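Speaker notes – "The duvet that ate the gripper"
Posted by Ilídio Cunha, September
14 shares | 3 comments

Slide 1. Say hello. Wait for the people at the back to find the plug sockets. Mention that I work for Kisteck, on the Ernthorpe project, and that my job title contains the word "reliability", which gets a laugh in our office and may get one here.

Slide 2. The task. Bedding. Get hold of a corner, lift, pull it straight, let go. My mother can do it while on the phone. We had 2,000 practice runs to learn from and a slot of 10 seconds per pull, and we felt pretty good about ourselves. (Pause. Let them enjoy it.)

Slide 3. The fault. On run 1,434 the fingers closed on the cover, the arm pulled, and the release command went out on time. The log says the fingers opened. The fingers did not open. A fold had worked its way in behind the pad and jammed the joint, and the sensor we trusted was reading the motor and knew nothing of the fingertips. So the arm set off for home, cheerfully, taking the bedding with it.

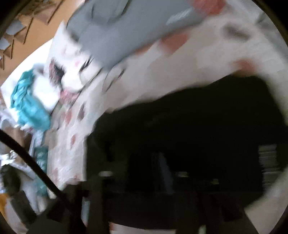 Slide 4. What the arm thought. As far as the software was concerned it was carrying nothing, so it moved at empty-hand speed. The Begum controller has a perfectly good force limit and we had set it for a rigid box. Cloth doesn't push back like a box. It stretches a bit, slides a bit, then goes tight all at once, and by then a bedside lamp is on its way across the room. Nobody hurt. The lamp was mine.

Slide 5. The stop button. Own up to this one slowly. It worked first time. It was also on the far side of the bed, so to reach it I had to walk round the very thing I was trying to stop. We had done a risk assessment. It had a drawing in it, and in the drawing the button was next to me.

Slide 6. What we changed.
– Two checks on release: motor position, plus a short slow tug to see if anything comes along.
– Any soft item, slow speed until the tug is clean.
– Smooth cover over the joint. Pistetari made us a set in a week and were very polite about our old ones.
– Stop button on a lead, clipped to the person. I wear it. It looks ridiculous.

Slide 7. What we haven't fixed. Fitted sheets. If asked, say "ongoing". If asked again, look at the clock.

Questions. Someone will want to know why we didn't use a camera to check the fingers. We tried. Up close, mid-pull, it mostly sees cloth and smear. Happy to talk about it at the break, I'll be by the biscuits.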